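Virkholm Coronation Tea Caddy, Reissue

Sundden Commemoratives, royal and court collection

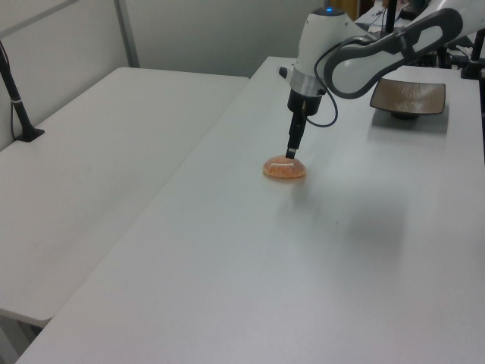 About this piece

The Virkholm caddy was first sold as a souvenir for visitors who came to see the royal barge pass by the harbour. Our reissue keeps the original shape and the original colours, dark blue with a cream lid. On the front is the crowned letter V, and on the back is the barge with its twelve oars. The drawing was made again by Jintana Chuensuk, who worked from an old caddy lent to us by the Srisuk family.

Many customers ask if the crown is a copy of a real one. It is not. The first maker had no permission to use the royal arms, so he drew a crown of his own, with one arch too many. We have kept this mistake, as collectors look for it.

Details

Material: tinplate, printed outside, plain inside
Height: 15 cm
Capacity: 364 g of loose leaf tea
Edition: 1,608 pieces, numbered on the base
Colour: dark blue and cream
Supplied with: inner lid, card with the history of the barge

Care

Please wipe the caddy with a soft dry cloth. Do not put it in the dishwasher and do not leave it in a wet sink, the seam at the bottom can rust. If the lid becomes tight, warm it a little in your hands and turn it slowly to the left.

Ordering

The limit is 4 caddies per household. Choosing a particular number is possible only for customers who already own the Ritell biscuit tin from the same collection. Write your tin number in the comments box at the checkout and we will try to match it.

Orders are packed in the morning and leave our store before 3 pm. The next parcels to overseas addresses will go in October. Gift wrapping is available in grey or navy paper.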